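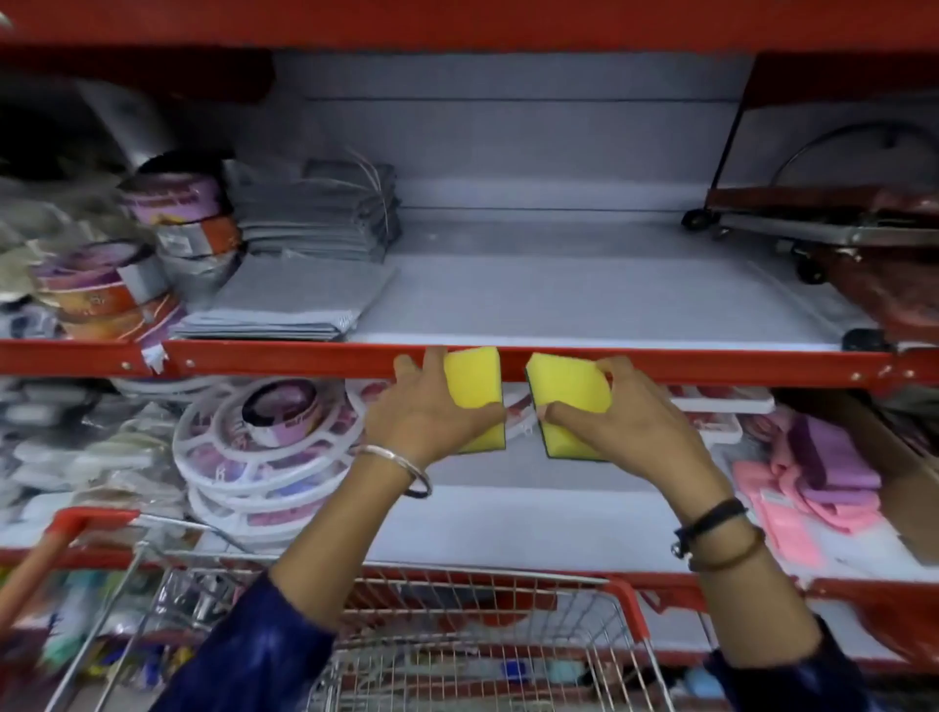
Home Notebook Tools People Archive
March – Rahel Hubmann
4 min read

Back on the sponge clip today, and I finally got the two-instance problem to sit still long enough to look at it properly. For whoever picks this up after me: the tracker (Rondonex, the branch with the new association step) keeps merging the two sponges into one object whenever they get close, and then Lirnari downstream thinks both hands are holding the same thing and plans a bimanual place. One wide sponge, two hands. You can sort of see its point! Same yellow, same green scouring layer, same size, and at times they're almost touching.

I started with the score threshold because that's what I always start with, and as usual it did nothing. Lower and it picks up bits of packaging from the shelf underneath, higher and it drops the sponge on the right as soon as fingers go over it. Put it back where it was.

Then I dumped the masks before and after association, which I should have done first thing. The segmenter is fine. It gives two clean masks nearly everywhere, even with a narrow gap. The merge happens in our own code, in the step that glues fragments back together after a hand splits an object. It checks color, checks the distance between mask edges, and if both pass it joins them. The distance is in pixels and the limit is hard-coded. There's a comment from me next to it that says "fix later." Thanks, me.

So the rule now is: no joining across a gap unless there's a hand mask in it. If a finger runs through an object you get hand pixels between the two pieces, and if it's two objects with bare shelf between them you don't. Took four lines. I also made it look back a few frames, so if two IDs were ever clearly apart they're not allowed to become one later without a vote.

Reran on the 300 labeled frames. Two instances with the right IDs in 262 of them. I don't have a fair number for before, as the old run used the old labels and I'd want to redo it – so please don't quote me any improvement yet.

What's left falls into two piles. One is left/right swaps, where both IDs survive but trade places. Position plus color can't settle it, they're twins. I'd like to carry the hand assignment as a cue, since a sponge that was under the left hand a moment ago is very probably still the left one. The other is tilt. When a sponge turns so that more of the green side shows, the yellow shrinks and the color histogram goes off somewhere else, and the tracker opens a fresh ID. I tried widening the histogram match and it promptly adopted some other stuff on the shelf, so no.

Side note on the wrist segmentation: the bangle and the dark band cut the right arm in two a few times, so you get a hand and, separately, a floating sleeve. Harmless for grasp state (we only use the hand part), but it does mess up the left/right call, which leans on where the forearm comes in from. I've got it bridging small breaks along the arm axis now. Crude, works okay so far.

The contact labels are the thing I'm least happy with. Fingers resting on top of a sponge, a palm pressing on it, a proper pinch – we call all of those "contact" and Lirnari reads "contact" as "grasped." So it believes the sponge is still in the hand when it's already standing on the shelf, and the release event comes late, or never. I want at least a "touching, supported" state in there.

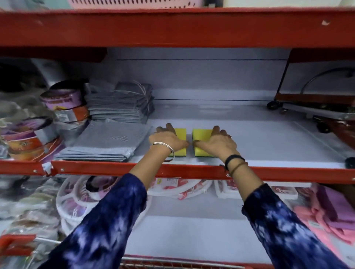
Jaanus Koppel wrote under my draft that he'd leave the labels alone and infer support from motion: if the object stays put while the hand slides, it isn't being held, whatever the fingers look like. He also thinks an extra state will just give the annotators one more thing to disagree on.

Fair, and I half agree. But it's no help when hand and sponge are both still, and the camera moves too, so "stays put" needs a stable shelf reference first. The front rail would do nicely, it's long and straight and red. I'll try fitting a line to it tomorrow and warping to that before computing any motion.

To do:
– rail fit, then object motion relative to rail
– hand assignment as an association cue, weight low to start with
– move the pixel limit into the config (for real)
– ask Reet Bite if the old labels can be converted
– send Elango Krishnan the four worst swaps, he wanted them for the planner tests

Rerun is going on the slow machine, please don't kill the job called "sponge_final_2". It isn't final.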